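Faltwood Table Coating, satin, 4 liter can

Gollcombe / Surfaces and coatings / Indoor

Faltwood is a water-based coating for tables, shelves and counters which are used every day. It is made by Witkowska and we sell it in our store in Zasbridge and by mail. The coating dries to a soft satin surface, and it has very little smell, so you can work in a room where people also live.

One can is enough for 30 square meters in one layer. We recommend two layers for a table, and three if the table is in a kitchen. Please wait 18 hours between the layers, also when the surface feels dry to your hand. Sand lightly before the second layer and take away all dust with a damp cloth.

Colors: cream, white, pale gray, clear.
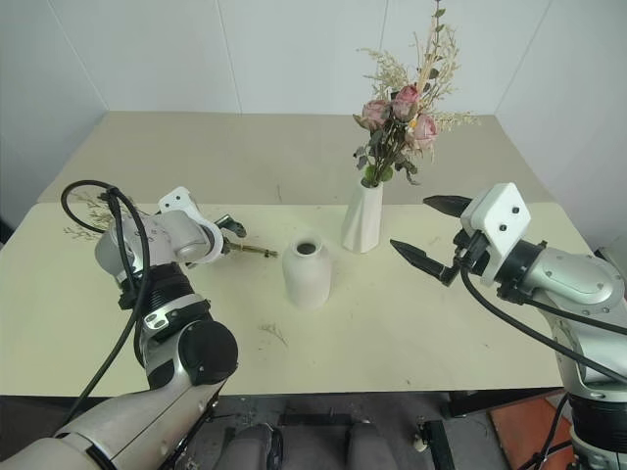
Pale tabletops, good for rooms with white walls.

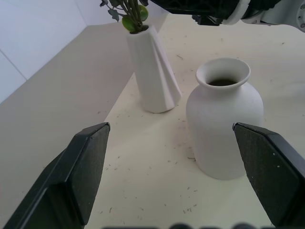 Can I put Faltwood on top of old oil paint?
It holds on old oil paint if you first wash the paint with a mild soap and sand it until the shine is gone. On a table which was treated with wax, the wax must be removed completely, otherwise the coating will come off in small pieces.

Clean the brushes with warm water directly after the work. Do not store the can where it can freeze. A closed can keeps well for two years, and an opened one should be used during the same season.

Article number 126. Delivery in four working days. The clear variant is out of stock until the end of November, but you can reserve it by phone.

For questions on color or amount, ask for Ingegerd Torvik in the store. Orders for schools and offices go to Margit Hägglund.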